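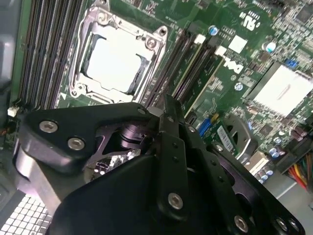 Schwarzer Greifer über einer Dell-Hauptplatine mit Prozessorsockel und Speichersteckplätzen.

Drucken | Per E-Mail versenden

»Der Greifer war der kleinere Posten«

Zum Jahreswechsel hat die Halonen Aufbereitung ihren Investitionsplan für die Demontage gebrauchter Rechner neu gefasst. Im Januar soll die Geschäftsleitung über den Kauf von 2 weiteren Roboterzellen entscheiden. Verantwortlich für die Vorlage ist Sumaiya Barua, Leiterin der Betriebsplanung.

Der ursprüngliche Antrag sah deutlich mehr vor. »Wir hatten neun Zellen angemeldet, für jede Linie eine«, erläutert Barua. »Die Prüfung hat ergeben, dass der Bedarf so nicht zu begründen ist.« Büro-PCs mit gesteckten Speichermodulen und zugänglichem Prozessorsockel eigneten sich für die automatisierte Bearbeitung, flache Notebooks blieben vorerst am Handarbeitsplatz.

Bei der Auswahl der Greifer standen Angebote der Hersteller Proveck und Nudora zur Wahl. Den Ausschlag gab nach Baruas Angaben die Versorgung mit Ersatzteilen. Für Fingerglieder und Gelenkbolzen habe ein Anbieter eine Lieferfrist von 13 Werktagen zugesagt, der andere keine verbindliche Frist nennen wollen. Welches Haus den Zuschlag erhält, wird erst nach der Entscheidung bekannt gegeben.

Auf die Frage nach dem größten Fehler der ersten Planung verweist Barua auf die Nebenkosten. »Der Greifer war der kleinere Posten. Unterschätzt haben wir Vorrichtungen, Absaugung und Schulung – zusammen 30 Prozent der Gesamtsumme.« Diese Ausgaben würden künftig als eigene Zeilen geführt und nicht mehr unter »Sonstiges« verbucht.

Chaminda Hettiarachchi, Leiter der Instandhaltung, legt Wert auf die Reihenfolge der Beschaffung. »Zuerst die Aufnahme für das Gehäuse, dann der Arm. Kabelstränge liegen in jedem Gerät anders, und das Werkzeug muss an den Kühlkörpern vorbeikommen.« Er hat beantragt, je Zelle einen vollständigen zweiten Satz Finger vorzuhalten. Der Antrag ist in der Vorlage enthalten.

Stellen sollen nach Auskunft des Unternehmens nicht entfallen. Die Beschäftigten der betroffenen Linien wechseln in die Eingangsprüfung, der Betriebsrat wurde angehört. Offen ist noch, ob die Anlagen gekauft oder geleast werden. »Beim Leasing bindet uns die Laufzeit, beim Kauf die Abschreibung«, sagt Barua. »Die Vergleichsrechnung liegt derzeit bei der Finanzabteilung.«

Seite drucken | Artikel per E-Mail empfehlen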